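The Wednesday Shift: Keeping a Picking Cell in Shape

By Shayne Faulkner
November

We use cookies to improve your reading experience. By continuing you accept our cookie policy.

It's a little after 7 a.m. at Ruddock, and I'm flat on my stomach on the carpet, following a cable with a flashlight. I couldn't be happier. I've wanted to spend a morning with a picking cell ever since I first watched one run — and mornings are when the good stuff happens, before anyone starts a trial.

The cell is called Fivimgate. It has one arm, one gripper and 2 bins, and its job is to reach into a heap of mixed household things, take hold of one and lift it out. On a full day it's asked to make 1000 attempts. The arm gets all the attention from visitors. The crew would much sooner talk about the bins!

They start with the clamps. A bin that has shifted even a little since the night before means the arm's idea of where the floor is has gone stale, so every fastener gets a push by hand and then a turn of the wrench. Next come the cables, which get checked with the arm moving slowly through its whole reach, one person at the stop button and another watching for anything that tugs or rubs. Then the fingers are opened and closed, wiped down, and opened and closed again.

After that the first objects go in, and the arm is brought down for a slow check near the wall of the bin. I held my breath.
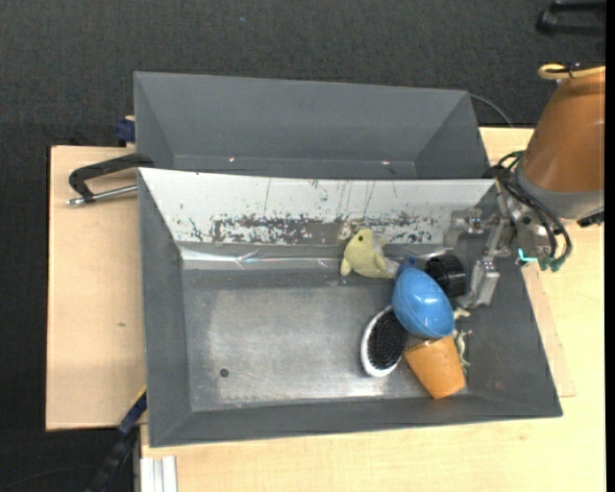 The gripper low over the right end of the front bin, with a hairbrush, an orange cup and a plush toy among the objects. The white far wall has plenty of scuffs.

Walls and corners are the hard part. Out in the open a gripper can come at a thing from any side it likes, but push that same thing up against a seam and half the choices are gone. The mix matters too. Bristles, smooth curves and soft fabric all ask for a different squeeze, and the crew swaps items in and out from a Jaltness parts cart that I could have dug through all day.

Every 100 attempts they pause and look at the fingertips. The logbook was up to entry 706 when I visited, most of them a single line: "tightened left clamp," "new tie on hose," "wiped bin." I read pages of it over coffee and loved it.

The spare fingers come from Vustarier and live in a drawer under the bench. Changing a pair takes two wrenches and a steady hand, followed by a fresh calibration — and they let me do the last bolt myself. By the time I'd put the wrench back, the arm was already moving again.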